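Refurbished storage arrays: what changes for customers this quarter
9 September 2021

Zenero has revised the intake and testing procedure for used storage arrays and drive shelves sold through the Olville warehouse. The changes apply to all orders placed from today. Quotes already issued will be honored under the old terms until they expire.

Drive testing

Every used drive now goes through a full surface read and a full surface write before it is listed. Previously the write pass was done only on drives with more than three years of power-on time. A drive that logs a single reallocated sector during either pass is pulled from stock and sent for destruction. Solid-state drives are also checked for remaining rated writes, and the figure is printed on the packing slip next to the serial number.

The first batch under the new procedure contained 3071 drives. Of these, 313 were rejected, most of them older SAS units from a single lease return. The rest are in stock now and are sold in matched sets, with the same firmware level across each set. Mixed sets can be built on request but carry a shorter warranty.

Controllers and cache batteries

Controllers are reset to factory settings and run under load for 15 hours. Cache batteries are replaced in all cases, including those that pass a capacity test. Customers who want to keep a specific firmware level on the controller should say so on the purchase order. Otherwise the unit ships with the latest release we have approved for that model.

License keys tied to the previous owner are removed. Features such as snapshots and replication may need a new license from the manufacturer, and we list any missing features on the quote.
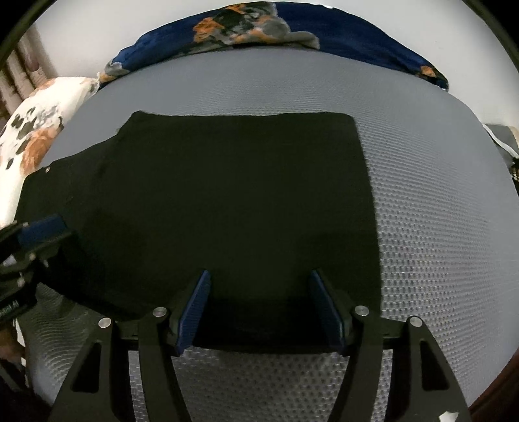
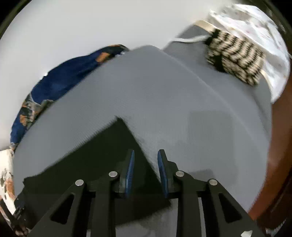 Rack kits and cables

Rail kits are no longer included by default. Add the part number for your rack depth when you order. Square-hole and round-hole kits are both stocked for most two-unit and four-unit shelves. SAS cables are supplied in one-meter and two-meter lengths, two per shelf. Power cords match the shipping country unless the order states otherwise.

Bezels are supplied where we have them. A missing bezel does not affect the grade of the unit, but missing blank drive carriers do, as open bays upset airflow. All empty bays are filled before shipping.

Iltar inventory tool

The Iltar export now includes drive serial numbers, firmware levels and warranty end dates in one file. The old export put these in separate files that had to be joined by hand. Column names have changed, so any scripts that read the file will need to be updated. The old format remains available from the export menu until the end of December.

Two known faults are still open. Shelves with more than one spare power supply show only the first, and warranty dates for transferred units display the original owner's date until the next nightly update.

Returns and trade-in

Trade-in units can be sent with or without drives. Units with drives must be listed by serial number on the return form. Petek handles pickup for full racks, and single shelves can go by regular parcel carrier in the original foam or an equivalent. Wipe certificates are issued per drive and sent by email as a PDF.

Trade-in credit is posted after inspection and can be used against hardware or extended warranty. It cannot be applied to freight.

Questions on the new terms go to Karla Villaseñor on the storage desk. Please include your quote number and the array model.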